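Moving interstate with a sourdough starter and a pantry full of jars?

Posted June 19, 2025 in Home & Moving

We're shifting from Wiltcombe to Womcombe in November, an 18 hour drive all up, and I've got 40 jars of jam and relish plus a starter I've kept going for 5 years (I know, I know). The removalists, Leone, won't take food. What would you do? I've cleared a bit of table to start sorting on and already lost my nerve!

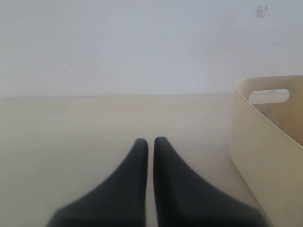 2 replies

grosiretti_fan

Oh, I did this same move! Dry the starter. Smear it thin on baking paper, leave it till it flakes, and pop the flakes in an envelope. Mine came back to life in a few days and smelled exactly the same. For the jars, wrap each one in a tea towel and stand them upright in plastic tubs with handles, never cardboard. Give old tubs a decent scrub first, they get grubby inside.
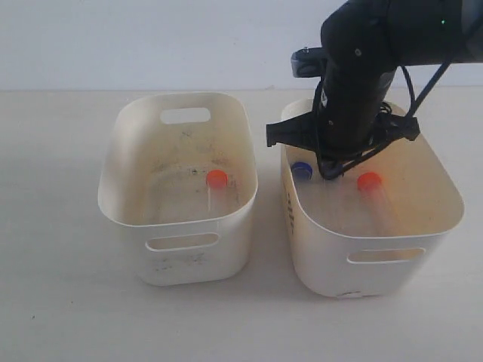

Put the heavy ones on the floor behind the front seats, and don't fill a tub so full you can't lift it on your own. I did, and had to unpack half of it in the driveway in my slippers.

mulga_kitchen

Just give the jam away, mate. Neighbours will love you for it. I kept my three favourites and never missed the rest.

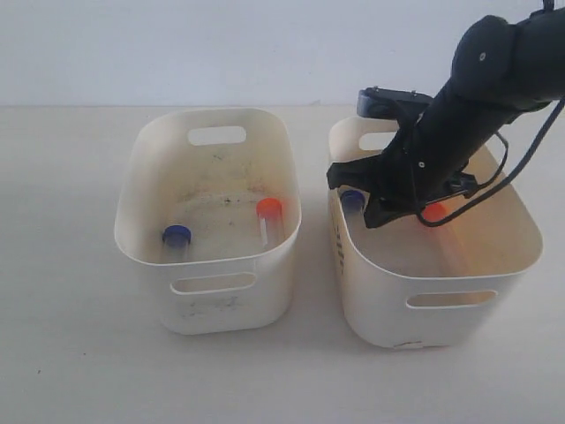 Can I leave the starter in the car overnight if we stop at a motel?

I'd bring it in with you. A parked car can get pretty warm by mid-morning, and a lively starter will push its lid off and go all over the seat. Dried flakes are fine in the glovebox.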